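How I clean and wax a tired wooden frame

I've got a soft spot for old orange-toned wood. You know the sort, that honey colour everybody painted grey a few years back! The frame in this tutorial came home with me in April from the Sokport salvage yard, wrapped in a blanket on the back seat, and it sat in the hall for far too long before I finally got round to it on July 22, 2022.

The whole job is an afternoon, plus a night of leaving it alone (the hard bit, if you're me).

What you'll need

A soft brush, the kind you'd use for dusting
Washing-up liquid and a bowl of warm water
2 cotton cloths, old pillowcase is perfect
Very fine wire wool, or 3000 grit pads if you like a silky finish
Clear wax (I use Didow, but any clear furniture wax will do)
Newspaper for the floor

Step 1: Dust first

Brush everything down dry, corners included. I used to skip this and go straight in with the wet cloth, and all I managed was to turn the dust into a grey paste and push it into the joints. Don't be me.

Step 2: Wash it, barely

One small squirt of washing-up liquid in the bowl, dip the cloth, then wring it out until you think it's dry and wring it again. Wipe along the grain. Go over it once more with plain water and leave it for 20 minutes with a window open.

Step 3: Check the rails

Stand the frame upright and look at each rail in daylight. What you want to know is which way the grain runs, so your strokes can follow it, and whether there's a gap between the rail and any thinner strip beside it. Old wax loves to hide down there. A cocktail stick with a bit of cloth over the end gets it out without scratching.

On an upright rail like mine the streaks run top to bottom, light and dark amber together, with a narrow pale gap before the next strip, so it's long up-and-down strokes all the way.
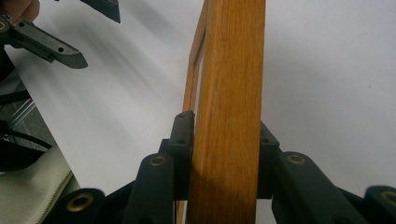 Step 4: Rub back and wax

Go lightly with the wire wool, always with the grain, then wipe off the dust. Put the wax on thinly (a pea-sized blob does more than you'd think) and leave it overnight. Next morning, buff with the second cloth until your arm complains.

If it still looks a bit dull, give it another thin coat the day after. Mine had two and I'm very happy with it!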